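Lecture 8 – collecting demonstrations (notes, cleaned up a bit)

14 comments | 3 shares

Carrying on from the end of last time. We had the policy, we had the loss, we had no data. Today all data. Slides are on the course page, this is what I said on top of them plus answers to what people asked.

Reading for this one: Tang's chapter on demonstration quality, first half only. Skip the part on reward labels, we don't get there until February.

1. What counts as an example

One episode = one full attempt at the task, from home pose to release. Stored as a sequence of steps. Each step has:

- camera images (wrist + fixed)
- joint positions, gripper opening
- the action sent at that step
- the instruction text, same for the whole episode

Log the action you commanded AND the position the arm reached. They differ. Last year half the groups only kept one and then couldn't tell lag from a bad operator. Timestamps on everything, one clock.

Don't trim by hand. If the start has dead time, write a rule that cuts it and put the rule in the repo.

2. Sim first, then (maybe) real

We use Jeteo for the simulated arm. Teleop in sim is slower than people expect, the depth is hard to judge on a flat screen. Use the wrist view for the last bit of the approach. Eckhard Vogler's group drives everything from the wrist view and their grasps are cleaner for it – worth trying both ways before you settle.

Scripted demos are allowed for up to half your set. They are cheap and they are boring. A scripted arm always comes in along the same path and the policy learns that path and nothing else. Add noise to the waypoints. Add noise to the grasp height too, small.

3. How many

Target for the assignment is 600 episodes per group, one task. 900 if you go for the two-object version. Before you collect any of that – collect 42, train on them, watch it fail. You'll find the broken field or the flipped camera there and not after two weeks of clicking. Please actualy do this.

4. Variation

Change between episodes: object pose, container pose and angle, lighting, start pose of the arm. Keep fixed: the task, camera mounting, control rate.

Write down the range you sampled from. "Random" in a report gets you nothing. Give me min and max for each thing.

Watch for shortcuts. If the container is always on the same side the policy ignores the pictures and memorizes the reach. Easy test: move the container at eval time. If the arm goes to the old spot you know.

5. Keep or throw out

Success is checked by the sim: object inside container, gripper open, object at rest. All three. Object inside but still in the fingers is not a success, this came up a lot on the forum.

Failed attempts: keep them, flag them, seperate folder. Don't train on them for part A. Part B you may want them.

Recoveries (missed grasp, went back, got it) count as success and are some of the best episodes you'll have. Don't redo them to look nicer.

6. Picking frames to look at

You can't watch every episode. Pull a few stills from each batch at the approach, at the grasp, at the place, and page through them quickly. Things to check – is the object visible to the fixed camera, are the fingers where the log says, does anything poke through anything.

Fruit-to-basket task, fixed camera:

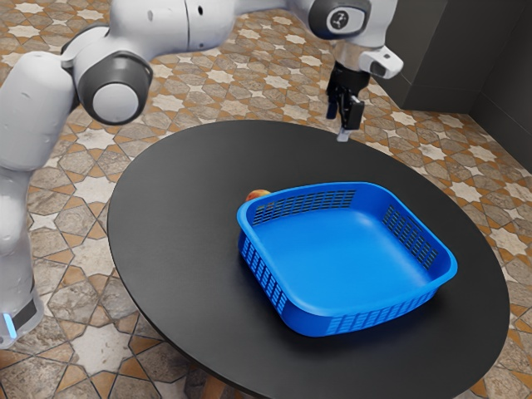
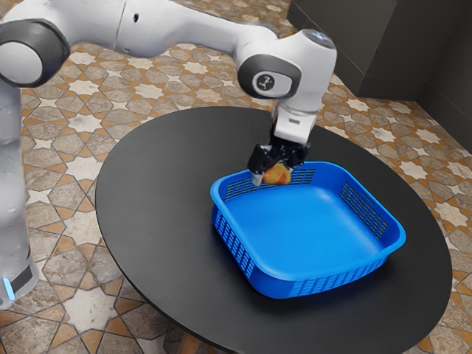 Question from the back was about gripper state. Log it as a continuous number, not open/closed. With a binary flag you lose the closing motion and the policy snaps shut early. If your interface only gives a button, ramp it in software and log the ramp.

Second question, who drives. At least two people per group, split evenly, operator ID in the metadata. Operators have styles. One comes in from above, one comes in sideways, and mixing them is fine as long as you can tell them apart later. If the policy averages between two styles it ends up doing neither, and we'll look at that properly when we get to multimodal actions.

7. Format and handing in

Brustia reader is in the starter code, use it, don't write your own. One file per episode. Name them by number only, all other info goes in the metadata. Run the checker before you upload, it catches missing steps and wrong image shapes. It does not catch bad data.

Hand in:
- the dataset
- one page on your sampling ranges
- loss curve from the 42-episode run, and a paragraph on what broke

Due 28th November, end of day. Storage quota is tight so compress the images, the script does it.

Next lecture: action chunking. Bring your small run, working or not.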